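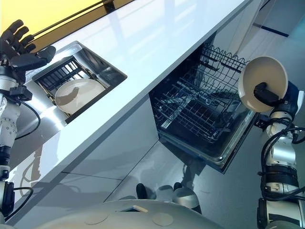
¿Mano de varios dedos o pinza para cargar lavavajillas? Ayuda con el presupuesto

Foro de ayuda > Automatización > Compras y planificación

Publicado por flirik_cocina el 18/07/2022

Buenas. Llevo la parte técnica de un piso piloto donde probamos tareas de cocina con un robot de dos brazos sobre base móvil. Ahora mismo trabajamos con una mano negra de varios dedos en el brazo izquierdo y una pinza en el derecho. La tarea es siempre la misma: coger platos y cuencos junto al fregadero y pasarlos a la cesta superior del lavavajillas.

Tengo que presentar el presupuesto del segundo equipo y no sé qué pedir. Las opciones son:

Repetir la configuración actual (mano a la izquierda, pinza a la derecha).
Dos pinzas iguales y guardar el resto del dinero para recambios.
Dos manos, que es lo que quiere el director del proyecto.

En las hojas de registro tengo 204 intentos con cuencos, todos con la pinza cogiendo el borde. Con la mano tengo muy pocos y no me atrevo a sacar conclusiones. El proveedor que nos ha pasado oferta es Skanstead y da un plazo de 18 semanas para las manos y seis para las pinzas. La oferta no incluye cableado de repuesto. Los cables van por fuera de los brazos y me preocupa que se enganchen en las varillas de la cesta cuando está sacada.

¿Qué compraríais? ¿Y qué partidas se suelen olvidar? Gracias.

3 respuestas

jodport_taller
Respuesta más votada

Para vajilla yo compraría dos pinzas. Un cuenco o un plato se coge bien por el borde y para eso una pinza sirve. La mano tiene sentido si en la lista de tareas hay vasos con asa, botes de detergente, tiradores o mandos. Si el proyecto va a llegar ahí en menos de un año, mantén una mano y una pinza, pero pide que las dos muñecas lleven la misma brida para poder intercambiarlas.

Partidas que a nosotros se nos quedaron fuera la primera vez:

Juego completo de cables por brazo, con conectores. Pide precio cerrado en la misma oferta, después sale más caro.
Fundas para las articulaciones. Trabajando encima de un fregadero las vas a necesitar. Pregunta el grado de protección de la mano y de la pinza por separado, porque no suele coincidir con el del brazo.
Almohadillas de los dedos. Se gastan con la loza y son un consumible, no un recambio.
Vajilla. Parece una tontería, pero compra varias cajas del mismo modelo. Nosotros gastamos 29 cuencos en una temporada y al final mezclábamos dos tamaños, con lo que los datos no se podían comparar.
Mano de obra de instalación y calibración. En nuestra oferta venía como «a consultar».

Sobre los cables: recógelos con bridas de velcro dejando holgura en cada articulación y mueve el brazo a mano por todo el recorrido, con la puerta del lavavajillas abajo y la cesta fuera. Si rozan en alguna postura, lo verás ahí. Es media mañana de trabajo.

Sobre el plazo, yo haría dos pedidos. Pinzas ahora y la mano después, cuando tengas más intentos apuntados.

nibhriain_lab

De acuerdo en casi todo con lo anterior. Añado que mires el suelo y la distancia a la encimera antes de firmar. En la cocina de Ní Bhriain la base no podía acercarse con la puerta del lavavajillas bajada y el brazo trabajaba casi estirado. Hubo que mover un mueble y eso salió del presupuesto de obra, con la bronca correspondiente. Mide con la puerta abierta, no cerrada.

También pondría el mantenimiento como línea aparte y no dentro de «varios». Cuando hay recortes, «varios» es lo primero que desaparece. Nosotros pedimos en abril y nos lo aprobaron sin tocar porque venía detallado.

No compraría dos manos. Pide una demostración con tus propios cuencos y decide después.

platosucio

Yo compraría las manos, que son más modernas y luego se revenden mejor. La pinza la tiene todo el mundo.

Comentario de flirik_cocina

Gracias a los tres. Voy a pedir dos pinzas con brida común, cables y almohadillas en la misma oferta, y dejo la segunda mano como opción para el año que viene. Lo de medir con la puerta abierta lo hago esta semana. ¿Alguien tiene una plantilla de presupuesto con los consumibles separados?

Comentario de jodport_taller

Te la paso por privado. Está en hoja de cálculo, cambia los precios.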